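# Do Wood Surface Finishes Do What the Can Says?

Project report, Materials and Interiors, spring term

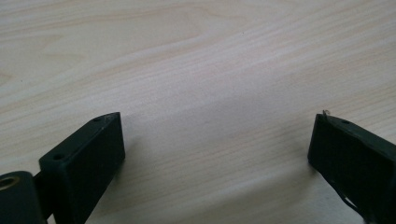

Our group started from a claim we kept running into in shops and product leaflets: that a pale wood tabletop needs a special finish to stay pale. The leaflets make it sound settled. We doubted it, partly because the people saying so were selling the finish, and partly because the tables in our own studio have had years of bad treatment and most of them look fine.

## What we set out to check

We wanted to know two things. Does a finished pale surface mark less easily than a bare one? And can people tell the two apart by looking?

The second question sounds like the easy one. We ended up spending more time on it than on the first.

## Materials

We bought 13 offcuts of light wood from Gumer, a timber yard that sells remnants by weight. The labels on the bin said only "light hardwood, mixed," so we can't name the species, and we would ask readers to be careful with any result that depends on it. Eight pieces got the Lernier clear finish, two coats, sanded lightly in between. The other five were left bare.

We had planned an even split. One side of the group misread the plan and coated an extra piece, and by the time we noticed, it had dried. We kept it.

## Marking test

Each piece got a drop of cold coffee, a drop of cooking oil and a wet glass ring, left overnight and wiped in the morning with a damp cloth. Coffee left a mark on all five bare pieces and on three of the finished ones. Oil darkened every bare piece. On the finished pieces it wiped off, with one exception near an edge where our brushwork was thin.

The glass ring told us very little. Two bare pieces showed a faint ring and three showed nothing, and we could not agree on one of the finished ones. We suspect the room was too dry that week for the test to mean much.

So the finish helps with oil. For coffee it helps somewhat. That is a smaller claim than the one on the can, which promises "complete protection" – a phrase we found no way to test fairly, and which three stained samples already contradict.

## Looking test

We laid the clean samples out before any staining and asked classmates to sort them into finished and bare, by eye, no touching. Most did badly. Several told us they were going by color, with the paler pieces going into the bare pile, but color varied more from board to board than it did between finished and bare.

Grain caused trouble too. Where it ran in wide arched loops the wood looked richer, and people called it finished. Tight, straight grain was called bare. Both patterns can turn up on the same board, so a person looking at one end might give a different answer from a person looking at the other.

Lighting was the worst of it. Directly under the ceiling lamp the middle of a board went whitish and the grain nearly vanished. Moving the samples to the window changed some people's minds on the spot. We had not thought to fix the lighting in advance, and we should have.

## Problems with our own work

Thirteen pieces is a small number. The coats were brushed by different hands. One night is a short time, and a real table gets years of sun, which we didn't test at all. Yellowing is the main thing the leaflets warn about, so our report says nothing useful on it either way.

## What we would do next

Same boards, cut in half, one half coated. A lamp at a set height. A month on a windowsill, with a covered strip on each piece for comparison. We would also like to try a second brand before saying anything about finishes in general.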